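配布資料 第3回
科目:家庭生活環境論(調理・配膳の基礎)
担当:Siobhán Daly
配布日:2025年3月21日

## 作業台における食品と容器の配置

### 1. 本資料の範囲

前回は、収納場所から作業台まで食品と食器を運ぶ際の経路を扱った。今回は、作業台に到着した後の段階、すなわち、食品・容器・皿を台の上のどこに置くか、どの順序で移すか、どの時点で片付けるかを扱う。加熱調理そのものは第6回の範囲であり、本資料では触れない。

受講者は、事前に教科書『Keane 家庭管理入門』の第2章を読んでおくこと。特に「一時置き」と「定位置」の区別は、以下の説明の前提となる。

### 2. 用語

**定位置** 使用していないときに物が置かれる場所をいう。棚、引き出し、冷蔵庫の各段などが該当する。定位置は使用者全員が同じ答えを言える場所でなければならず、担当者一人の記憶に頼る場所は定位置とは呼ばない。

**一時置き** 作業の途中で物が置かれる場所をいう。作業台の上はすべて一時置きである。調味料の容器を台の隅に常時置いている家庭は多いが、本科目ではこれを定位置とみなさず、片付けの対象に含める。

**受け皿** 食品を受け取るための皿、鉢、ボウルなどの総称とする。深さによって浅型と深型に分ける。浅型は平皿や楕円皿、深型は小鉢やボウルを指す。

**手前域・奥域** 作業者が台に正対したとき、肘を曲げたまま届く範囲を手前域、腕を伸ばして届く範囲を奥域とする。左右の端で体をひねらなければ届かない部分は、いずれにも含めない。

### 3. 配置の原則

#### 3.1 受け皿を先に置く

台に最初に置くのは受け皿である。食品を先に並べると、後から皿を置く場所がなくなり、食品を一度ずらす作業が発生する。ずらす作業は記録上「無効移動」として数える。過去の演習記録730件を整理したところ、無効移動の多くは受け皿の置き遅れによるものであった。この集計の詳細は演習室の掲示を参照されたい。

#### 3.2 転がる物は深型に入れる

丸い果物や野菜は、平らな台の上で安定しない。トマト、りんごなど球形に近いものは、深型の受け皿に入れてから次の作業に移る。浅型の皿に球形のものを置く場合は、皿を動かす前に別の容器へ移すこと。皿を持ち上げた瞬間に落下する例が最も多い。

バナナのように湾曲したものは、平面に寝かせると自然に止まる位置がある。無理に向きをそろえず、その位置のまま置いてよい。ただし、台の縁に対して外側へ張り出す向きは避ける。

#### 3.3 容器は立てるか、寝かせるかを決めておく

ケチャップなどの調味料容器は、立てて置くか、皿の上に寝かせるかのいずれかとする。台の上に直接寝かせてはならない。立てた容器は袖や手首で倒しやすく、奥域に置くのが望ましい。皿の上に寝かせた容器は倒れる心配がない反面、皿を一枚占有する。配膳に使う皿が足りない場合は、先に容器を皿から下ろす。

寝かせる場合の向きについては、台ごとに統一すること。演習室では班の中で取り決め、用紙の上部に記入する。

#### 3.4 小さい物を端に置かない

いちごや切り分けた柑橘など、小さい食品は見落とされやすい。大きな家具や容器の陰に入ると、片付けの段階まで気付かれないことがある。小さい物は受け皿の近くに寄せるか、初めから一つの鉢にまとめる。

### 4. 演習に用いる教材

演習では食品模型を用いる。模型は実物と重さが異なるため、持ち上げやすさの評価には使用しない。配置と順序の検討のみに用いること。

模型と食器の組み合わせは、Stodeck 社の教材一式を基本とし、不足分を演習室の備品で補っている。楕円皿は浅型、小ボウルは深型の受け皿として扱う。教材に傷みがある場合は、自分で補修せず、用紙の備考欄に記入して返却する。
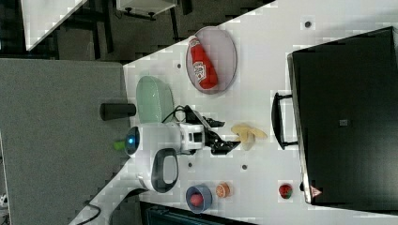
Malachy Horgan からは、赤くて丸いものは最初からボウルに入れておくべきではなく、入れる動作そのものを演習に含めるべきだという意見が寄せられている。初めから正しい場所にある物については、受講者は理由を考えないまま作業を終えてしまうというのがその趣旨である。あわせて、調味料の容器を皿に寝かせた状態は出発点として適切であり、皿を空けるかどうかの判断を班に委ねるとよい、との指摘もあった。

この意見を受け、今年度の演習では二通りの開始状態を設ける。開始状態Aでは、球形の模型をあらかじめ深型の受け皿に入れておく。開始状態Bでは、すべての食品模型を台の上に直接置き、受け皿は空とする。各班はAとBの両方を行い、所要時間と無効移動の数を比較すること。

### 5. 演習の手順

1. 台の上の物をすべて書き出す。名称は見たままとし、用途を推測して書かない。
2. 各物について、手前域・奥域・いずれでもない、の別を記入する。
3. 受け皿となる物に印を付け、浅型か深型かを記入する。
4. 移動の計画を立てる。最初に動かす物と最後に動かす物を班で決め、理由を一行で書く。
5. 計画に従って移動を行う。一度に持つ物は一つとする。
6. 移動後の配置を図に描き、計画と異なった箇所に下線を引く。

手順4に使う時間は21分を上限とする。計画が完成していない班も、その時点で手順5に進むこと。未完成の計画は減点の対象としないが、用紙には未完成の状態のまま残しておく。後から書き足した計画は評価できない。

班の人数は3名とし、移動を行う者、記録する者、声をかける者を分担する。開始状態が変わるごとに役割を交代する。声をかける者は、計画と異なる動作があった場合に限り発言する。助言は手順6の後に行う。

### 6. 片付けの順序

片付けは配置の逆順とは限らない。小さい食品模型から先に回収し、次に球形のもの、続いて容器、最後に受け皿とする。受け皿を先に下げると、残った食品を手で抱えて運ぶことになり、落下が増える。

回収した模型は Weteck の仕切り箱に戻す。仕切りには果物、野菜、調味料の表示がある。柑橘の切り身は果物の区画に入れる。トマトの区画については受講者の間で毎年意見が分かれるが、箱の表示に従い野菜とする。

作業台は乾いた布で拭く。台の面に穴や継ぎ目がある場合は、その周囲も拭き、小片が残っていないことを確認する。布は演習室の定位置に戻すこと。

### 7. 提出物

- 演習用紙(開始状態A・B 各一枚)
- 移動後の配置図
- 比較所見(400字以内)

比較所見では、どちらの開始状態が優れているかを論じる必要はない。無効移動が生じた箇所を特定し、3.1から3.4のいずれの原則に関わるかを示すこと。いずれにも当てはまらない場合は、その旨を記す。

### 8. 次回の準備

第4回は、Fulano 集合住宅の間取り図を用い、作業台の位置と食卓の距離を検討する。各自、自宅または寮の台所について、作業台の幅と奥行きを測り、メモを持参すること。写真の提出は求めない。測定が難しい受講者には、演習室の台の寸法を用いることを認める。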